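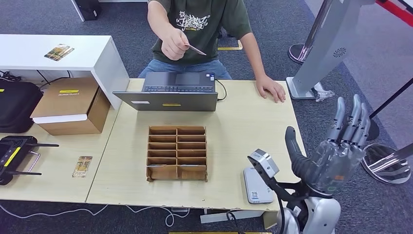 Table and laptop, shared workroom, ground floor

JIKUTDALE COMMUNITY ANNEX
Annual Interior Safety Inspection — Checklist and Comments

Date of inspection: Tuesday, February 7, 2023
Inspector: Gudrun Vogler
Areas covered: shared workroom, kitchen, corridor, storage room, stairs, carport entrance
Floor area inspected: 1,756 square feet
Ratings: S = satisfactory; C = correction required; N = not applicable

Section 1. Exits and Passageways

1.1 Exit doors open fully and without a key from the inside — S
1.2 Exit signs lit and readable from the far end of the corridor — S
1.3 Corridor clear to its full width — C
Comment: Folding chairs were stacked against the east wall beside the storage room door. They are to be returned to the storage room after each use. The same item was recorded at the August walk-through.
1.4 Door to carport closes and latches without help — C
Comment: The closer is out of adjustment and the door stops short of the latch. Until it is repaired, users leaving by this door must pull it shut behind them.

Section 2. Fire Protection

2.1 Extinguishers mounted, charged and tagged — S
2.2 Smoke alarms respond to test button — C
Comment: The alarm in the storage room did not sound. The battery was replaced during the inspection and the alarm then passed. The unit is past the replacement date printed on its base and should be exchanged before the next inspection.
2.3 Evacuation plan posted on each floor — C
Comment: The upstairs plan still shows the former kitchen layout. A corrected copy is to be posted.
2.4 Nothing stored within 18 inches of sprinkler heads — N

Section 3. Electrical

3.1 Panel accessible, circuits labeled — C
Comment: Circuit 14 has no label. It was traced to the kitchen counter outlets. The directory on the inside of the panel door should be retyped, as several of the older entries are in pencil and hard to read.
3.2 Outlet covers present and unbroken — S
3.3 Ground-fault outlets in kitchen and restroom trip and reset — S
3.4 No extension cords in permanent use — C
Comment: One cord was found running behind the refrigerator. It has been removed.
3.5 Cables on worktables kept away from walking routes — S
Comment: Users of the workroom are reminded that equipment cables should stay on the tabletop or be led directly to the nearest wall outlet.

Section 4. Floors, Stairs and Lighting

4.1 Floor surfaces even and in good repair — S
4.2 Stair treads firm, edges marked — C
Comment: The marking strip on the second tread from the bottom has lifted at one corner. It should be replaced, not glued down again.
4.3 Handrail secure — S
4.4 Lights working in all areas — C
Comment: 2 tubes were out in the storage room. Replacements are on order under work order 957.
4.5 Entrance mats lie flat — S

Section 5. Kitchen and Storage

5.1 Range hood filter clean — C
Comment: Heavy grease. The filter is to be washed monthly and the date entered on the card inside the cupboard door.
5.2 Cleaning products in original containers, stored apart from food — S
5.3 Heavy items on lower shelves — S
5.4 Shelving fixed to wall — C
Comment: The tall unit nearest the window moves when pushed by hand. Nothing further is to be placed on its top shelf until brackets are fitted.
5.5 First aid kit complete — S
Comment: Contents were checked against the list in the lid. The adhesive bandages are running low.

General Comments

The building is in fair condition and may remain in use. Items 1.4 and 5.4 take priority and should be completed within thirty days. Items 1.3 and 4.2 can be dealt with by building staff without an outside contractor.

Inspected by: Gudrun Vogler
Copies to: building office; notice board, ground floor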